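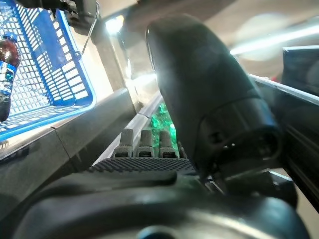

Le rendez-vous était fixé à neuf heures, devant un portail vert, et la moitié du groupe s'était garée du mauvais côté du canal. Nous étions donc en retard avant d'avoir commencé. La coopérative de tri textile Sedby ouvrait ses portes pour la première fois depuis l'agrandissement du hall, et le programme reçu par courriel promettait « une immersion dans la seconde vie de vos vêtements ». J'ai visité assez de sites du même genre pour me méfier du mot immersion. On y gagne en général un gilet fluorescent, un café tiède et une brochure.

J'ai eu les trois, je le signale par souci d'équité. Le café était même correct.

C'est Sadia Marwat qui menait la visite. Elle travaille à la réception des bennes depuis l'époque où Sedby tenait dans deux garages, et elle parle vite, sans notes. Je l'ai préférée au diaporama d'accueil, dont je retiens surtout une forêt, une goutte d'eau et un enfant qui court dans un champ. Le directeur, Shahzad Ghumman, l'a commenté avec bonne humeur. Au bout de 20 minutes, personne dans la salle ne savait encore ce que devenait un pull.

La réception

On commence par le quai. Les sacs arrivent des conteneurs de rue et des collectes d'école, et ils sont ouverts à la main. L'odeur surprend : un mélange de lessive, de cave et de carton. Sadia Marwat raconte qu'en juillet, avec la chaleur, l'équipe change de poste toutes les 30 minutes. Le reste de l'année, chacun reste au même endroit jusqu'à la pause. J'ai demandé pourquoi la rotation n'était pas la règle en toute saison. « On en parle », m'a-t-elle répondu, et j'ai cru comprendre qu'on en parlait depuis longtemps.

Première déception pour les visiteurs, qui sont presque tous des donateurs : une bonne partie de ce qu'ils déposent n'aurait pas dû l'être. Des oreillers, des chaussures seules, des rideaux moisis, un lot de moquette. Tout cela repart en déchet ordinaire, aux frais de la coopérative. Une dame derrière moi a murmuré qu'elle avait toujours donné ses oreillers. On l'a rassurée un peu trop gentiment, à mon avis.

Le tri

Le hall neuf est clair, haut, bien ventilé. Sur ce point, rien à redire : j'ai connu des ateliers de tri où l'on toussait au bout d'un quart d'heure. Les trieuses et les trieurs travaillent debout, à des tables à hauteur réglable. Ils décident en quelques secondes : boutique, export, chiffon, effilochage. Zahira Govindasamy, qui forme les nouveaux, nous a fait essayer avec une pile de chemises. J'ai mis en « boutique » une chemise dont le col était usé jusqu'à la trame. Elle l'a retournée, me l'a montrée, et l'a jetée dans le bac à chiffons sans un mot. Il faut, paraît-il, plusieurs mois pour avoir l'œil, et je la crois volontiers.

C'est de loin la partie la plus intéressante de la matinée, et la plus courte. On nous a poussés vers la suite alors que les questions commençaient à venir. Quelqu'un voulait savoir comment on reconnaît une laine mélangée au toucher. Il ne l'a pas su.

L'export, ou le moment où l'on regarde ses chaussures

Venons-en à ce qui fâche. Les balles destinées à l'export sont empilées au fond, cerclées, étiquetées par catégorie. Où vont-elles ? « Chez des partenaires », dit le panneau. Quels partenaires ? Zeeshan Satti, qui s'occupe des ventes, a parlé d'un grossiste de la région de Nurnberg (l'orthographe est celle du bordereau), lequel revend à d'autres. Et ensuite ? Ensuite, la coopérative n'a plus la main.

Je lui sais gré de l'avoir dit franchement. Reste que la brochure affirme, en page 2, que « chaque pièce est suivie jusqu'à son nouvel usage ». Les deux phrases ne peuvent pas être vraies ensemble. Je l'ai fait remarquer, on m'a répondu que la brochure datait d'avant l'agrandissement. Elle sortait pourtant de l'imprimante, à en juger par l'encre qu'elle m'a laissée sur le pouce.

Quant à l'effilochage, il se fait ailleurs, chez un sous-traitant que l'on ne visite pas. Nous avons eu droit à un bocal de fibres grises et à un échantillon d'isolant. L'isolant est agréable à toucher. Son prix, comparé à celui d'une laine minérale ordinaire, n'était indiqué nulle part, et la personne qui l'aurait connu était en congé.

La boutique

La visite se termine, comme il se doit, à la caisse. La boutique est bien tenue, les vêtements sont classés par taille et par couleur, ce qui est joli sur les rayons et pénible pour qui cherche un pantalon. Les prix m'ont paru élevés. J'ai vu un manteau de marque courante à 31 euros, avec une doublure recousue. Mon voisin de visite, Fahad Bukhari, brocanteur de son état, a fait la moue devant les chemises et acheté quand même une ceinture. Moi, je suis reparti avec une nappe en lin — je ne suis pas de bois.

Faut-il y aller ? Oui, pour l'atelier de tri et pour les gens qui y travaillent, qui connaissent leur affaire et ne récitent rien. Demandez à rester plus longtemps avec Zahira Govindasamy et passez votre tour pour le diaporama. Posez aussi la question de l'export : plus elle sera posée, plus vite la page 2 sera corrigée.

Côté pratique : l'arrêt de bus Rutherford est le plus proche, mais le trottoir s'interrompt avant le rond-point et il faut marcher dans l'herbe. En voiture, prenez la rive nord. Prévoyez des chaussures fermées, on les exige à l'entrée et il n'y en a pas à prêter. Les toilettes des visiteurs sont au premier étage, sans ascenseur. L'inscription se fait par téléphone ; le formulaire en ligne n'a jamais accepté mon adresse.

Prochaine visite prévue à l'automne, d'après l'affiche du portail.

14 partages
6 commentaires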